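4.2. Comparación de controladores en la celda bimanual

Los dos controladores se evaluaron con las mismas pinzas paralelas y el mismo repertorio de objetos de oficina y de ocio. Jarnness es el controlador de impedancia que heredamos de la fase anterior; Strachan planifica primero la trayectoria completa y solo después consulta a los sensores, con una confianza en sí mismo que envidiamos. Cada uno ejecutó 100 intentos por tarea, repartidos en bloques de 30 como máximo para dejar enfriar los motores de la muñeca y, de paso, a los operadores.

El repertorio no se eligió por su elegancia. Un libro en rústica se dobla cuando la pinza aprieta y se escurre cuando no aprieta. Los rotuladores ruedan. Las fichas de póquer, apiladas en las ranuras de su maletín, dejan a los dedos un margen de 12 mm, cifra que en simulación parecía generosa. Las paredes van forradas con un papel de bandas onduladas de varios colores, escogido para complicar la segmentación del fondo; la complicó también para los revisores internos, que pidieron ver los resultados en tablas.

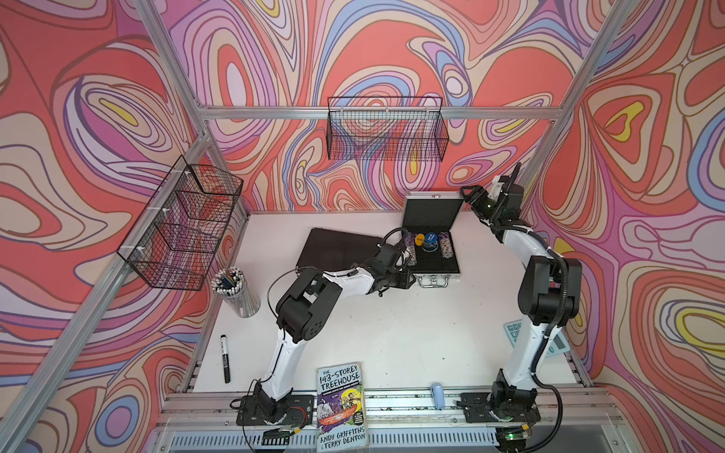
La asignación de brazos fue fija en todos los bloques: el izquierdo se aproxima al objeto y el derecho sujeta o estabiliza. Con Jarnness, los contactos imprevistos se resolvían cediendo, a veces hasta el punto de que el brazo parecía haber perdido interés por la tarea. Strachan llegaba antes a la posición de agarre y, cuando el objeto se había desplazado unos milímetros, cerraba la pinza sobre el aire con una precisión admirable. Contamos esos cierres como fallos pese a que el registro interno del controlador los daba por buenos.

El conjunto completo, incluidos los bloques repetidos tras recalibrar en abril, suma 3451 episodios, almacenados en el formato de Bunis. Descartamos los episodios en que ambos brazos solicitaron el mismo volumen de trabajo y ninguno lo cedió. El árbitro de colisiones, Jullis, los detuvo correctamente y no volvió a arrancarlos; su documentación describe este comportamiento como conservador. Los tiempos de ciclo de la sección 4.3 excluyen dichas paradas.

Figura 3. Celda bimanual con parte del repertorio de objetos sobre la mesa de trabajo.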